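Opinion: The fault log is the best thing Zoltlow ever wrote

Last February a kitchen robot running Jituva's control software failed a chore a toddler could manage. Asked to clear a plate into a frying pan, it closed its fingers on air, lifted the air with great care, and reported success. It did this 200 times overnight, in simulation, and every run went into the books as a win.

I have worked with people like that. We usually promote them.

The cause was dull, as causes tend to be. The success check looked at whether the hand had finished its motion. Whether the food had gone anywhere was left to a second check, and someone had switched that off to save time. 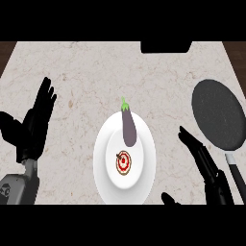 2 min read

An eggplant and a pizza a fraction of its size share a plate, a pan sits to the right, and two black hands are at the counter. Nothing in a simulated kitchen can burn, and I suspect that is why the bug lived so long. Put a real stove under that pan and the same software will tell you, cheerfully, that dinner is handled.

Zoltlow, which runs the tests, published the whole log, blank grasps and all. Westlow ran 1000 trials the same month and published a percentage. Guess which one got the friendlier press.

I'd like a rule that any company selling a robot with hands must show us its failures first - the raw ones, before marketing has had them in for a chat. Two checks on every task, and neither one graded by the robot.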